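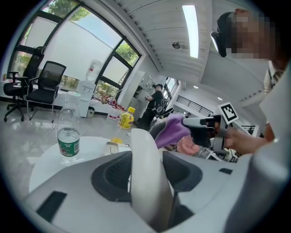

Progress report: visit to the Givach demonstration floor

Prepared by Sơn Hầu for the Matsuda programme office
3 August period, second report

1. Purpose of the visit

In July we asked Givach to show us their cloth handling work before the next payment is released. They invited us to their open day, and I attended together with a colleague from Vitetti.

2. What was shown

The work is done with hand-held grippers. The operator wears a device on the head and picks up pieces of cloth with the gripper, which carries a square black-and-white marker on top. Two stations were open to visitors, and we were allowed to try the gripper ourselves. I found the grip light in the hand, but my wrist became tired after a short time. My colleague had the same remark.

Soft cloth is still the difficult part. When it is crumpled, the operator must often look for an edge first, and this takes time. Givach told us that they will continue with cloth until the end of this phase and will not add new objects.

3. Status against the plan

The plan asks for 2000 recorded demonstrations. At the day of the visit, 600 were checked and accepted. The checking is slower than the recording — one person does it alone, with the Clikon software. Givach have promised a second person for this task.

4. Request

We ask the office to release the payment as planned, and to allow two more weeks for the checking. The costs remain the same. I will send the signed visit form separately.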